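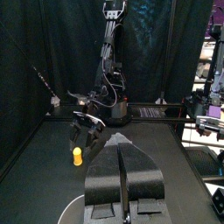 4. Setting up the label printer

The Zein label printer must stand on a flat and firm surface before you load the first roll. Please choose a place where nothing can pull on the power cable. A dark table top is a good choice, for small bright things are easy to find on it, like the little yellow cylinder with the rounded top, and the white end caps of the roll are also easily lost.

1. Open the cover with both hands until it stays up by itself.
2. Put one end cap on each side of the roll. The caps must sit fully inside the paper core.
3. Place the roll in the holder, with the labels facing up.
4. Pull out about 4 labels and close the cover. You should hear a click on both sides.
5. Switch on the printer and hold the feed button for 2 seconds.

Note: One full roll holds 400 labels. If you use rolls from the Brancombe series, select "Narrow" in the paper menu before step 5.

CAUTION: The cutting edge under the cover is sharp. Do not touch it, also when the printer is switched off.

If the display shows error 1362, the cover is not closed well. Open it and repeat step 4.

Last updated: December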